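Section 4: Packing Your Order and Printing the Label

Welcome back! By now you should have the Doltex label printer out of its wrapping, plugged in, and talking to your computer (if the small light on the front is still blinking, please go back to Section 3 and run through the pairing steps once more before you carry on). In this section we'll take one order from start to finish: choosing a box, entering the sizes, packing, sealing, and sticking on the label. Set aside a quiet half hour for your first one. After that it goes a good deal faster, and you'll find your own rhythm.

Before you begin

You will need:
The printer, switched on and loaded with a roll of labels
A mailing box and something soft to fill the gaps
Packing tape and a pair of scissors
A kitchen or postal scale
A tape measure
The order number from your Tekin order screen

Clear yourself a decent stretch of table. It is very tempting to pack in the corner next to the coffee cup, and we have all done it, but labels and coffee do not get along. If you can, keep the printer on one side and the packing on the other, so that paper dust and bits of tape stay away from the feed slot.

4.1 Choosing the box

1. Look at the item in its own retail packaging and find its longest side. The mailing box should be a little longer than that, with a finger's width to spare all around.
2. Fold the mailing box into shape and leave the top flaps open.
3. Press lightly on the bottom. If it gives, run a strip of tape along the seam and press again.
4. Set the item inside without any padding, just to see how it sits. If it leans badly or slides from side to side, go down one size.

Note: Old boxes are perfectly fine, and we love to see them used again. Do cover or peel off every old barcode, though, even the tiny ones on the underside. A scanner will happily read the wrong one and send your parcel back to wherever it started.

4.2 Entering the size and weight

1. Open the Tekin order screen and type in the order number. If you'd like to practice first, use the training order, number 2052, which comes already loaded and never gets charged.
2. Choose Package, then Add New.
3. Enter the length, width and height of the outer mailing box. Please measure the outside of the box, with the flaps closed.
4. Put the item, the padding and the box on the scale together and enter the total weight.
5. Choose Save. The screen will show a green bar along the top.

If the bar comes up orange instead, the size and weight don't match any of the services in your account. Nine times out of ten it's a slip of the finger in the weight box (ounces typed in as pounds is the classic). Correct the number and save again. If it stays orange after that, write down the message exactly as it appears and see Section 7, Messages and What They Mean.

Caution: Do not leave the weight blank with the idea of filling it in later. The printer will still print, and the label will look just fine to you, but the parcel can be held at the counter until the difference is paid.

4.3 Packing the item

Everybody packs a little differently, and if you already have a method that gets things there in one piece, by all means stick with it. What follows is the method Hacer Karakaya uses in our own shipping room, and it suits most small boxed goods such as cosmetics, tea, batteries and spare parts.

1. Put a thin layer of padding in the bottom of the mailing box.
2. Fold all the flaps outward, as flat as they will go, so that nothing catches on the way in.
3. Hold the item by its two narrow sides and lower it straight down. Going in at a slant tends to crush the corners of the retail packaging, and customers do notice, especially when it's a gift.
4. Let go once the item is resting on the padding.

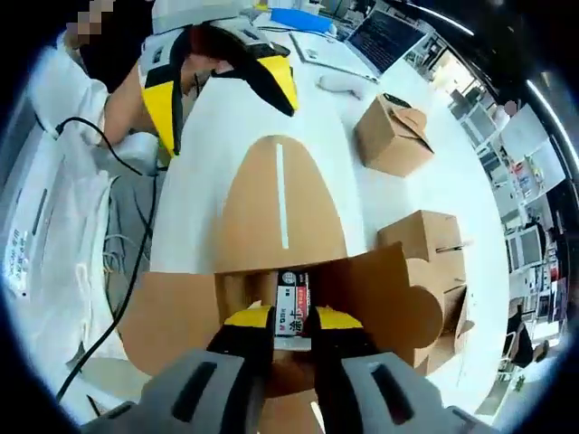

Figure 4-2. Lowering a small boxed item into the open carton, flaps spread outward.

5. Tuck padding down each side. You want it snug, but you should still be able to lift the item out without a struggle.
6. Lay the packing slip on top, printed side up.
7. Close the lid and give the box a gentle shake next to your ear. If you hear anything moving, open it up and add a bit more.

Tip: For two or more items in one mailing box, put the heaviest at the bottom and a sheet of paper between each one. Glossy packaging can scuff on a long trip, and a single sheet is plenty.

4.4 Sealing and labeling

1. Tape the center seam, letting the tape run a couple of inches down each end.
2. Go back to the order screen and choose Print Label. The label should slide out within a few seconds.
3. Wait for the printer to stop humming, then tear the label upward against the metal edge.
4. Peel off the backing starting from one corner and lay the label on the largest flat side of the box. Smooth it from the middle outward with the side of your hand.
5. Check that the barcode is not wrapped around an edge or sitting across a seam.

Caution: Never pull a label while the printer is still feeding. This can drag the roll off center, and every label after it will come out crooked until you reload. If it happens, open the cover, straighten the roll and press the feed button once.

Note: Clear tape over the address is all right. Clear tape over the barcode is not, as the shine can keep it from being read.

4.5 Changing the roll

A full roll holds 110 labels. You'll see a pink stripe down the edge when you are getting near the end, and it's best to change over at a natural pause instead of squeezing out the last few. Switch the printer off, lift the cover, take out the empty core, and drop in the new roll with the loose end coming toward you. Close the cover until it clicks on both sides. Print one test label before going back to real orders.

If you get stuck

Our help desk is open every day except Sunday. Dial extension 2929 from the main menu and ask for Recep Aksoy or Firdevs Karakaya, who both know this printer inside out. Please have your order number handy, and tell us what color the bar was on the screen.

When your first parcel is sealed and labeled, continue to Section 5, Booking a Pickup.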